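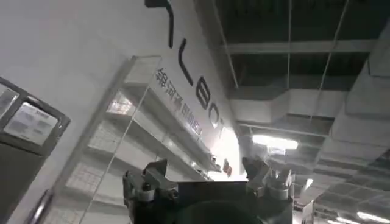
Tallia Basket Contents, data card

Tallia is a tabulated record of small mixed items held in open plastic baskets, compiled for work on sorting and tidying. Each row covers one basket at one moment and lists what can be told about its contents from above. The baskets were kept in a room with a white wall carrying large black lettering and a line of smaller Chinese characters beneath it. A transparent display unit with three shelves stands in front of the wall. Shelving is recorded in the room table only and has no rows in the basket table.

Version: 1.2
Released: June 8, 2026
Maintainer: Jamshid Dehghan, Flindell
Rows: 97 in the basket table, 40 in the room table
Format: comma-separated text, UTF-8

Columns in the basket table

basket_id: short code, unique within the release.
basket_colour: plain colour word. Shades are not separated, so light and dark grey are both "grey".
wall_type: "slotted", "solid" or "mesh".
item_class: one of fabric, foil, sponge_or_net, card, bottle, other.
item_colour: main colour of the item.
state: "flat", "folded", "crumpled" or "rigid".
overlap: "none", "partial" or "covered".
note: free text, 60 characters at most.

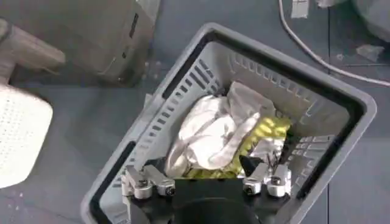

Where a basket holds several items, item_class, item_colour, state and overlap each take a list separated by semicolons, in the same order. The topmost item comes first. If two items lie side by side at the same height, the larger is entered first.

Class rules

Fabric covers cloths and soft garments alike. Earlier releases had a separate garment class, but the two labellers disagreed on 47 rows and the classes were merged in April.

Foil is used for any crinkled piece with a metallic surface, whatever the backing material. Sponge_or_net is used for bumpy or open-textured soft items when the material cannot be settled by eye. Do not split this class on colour.

An item is "covered" only when nearly all of it is hidden. A strip showing on either side of another item counts as "partial".

Known problems

Slotted baskets are over-represented. Weight was not recorded. The note column was filled in unevenly and should not be used for training. Colour words for silver and grey were swapped in the first Dedusden export; files marked 1.0 should be discarded.

Related files

The Barrios table uses the same item classes but has no overlap column. Join on basket_id after removing the leading zero.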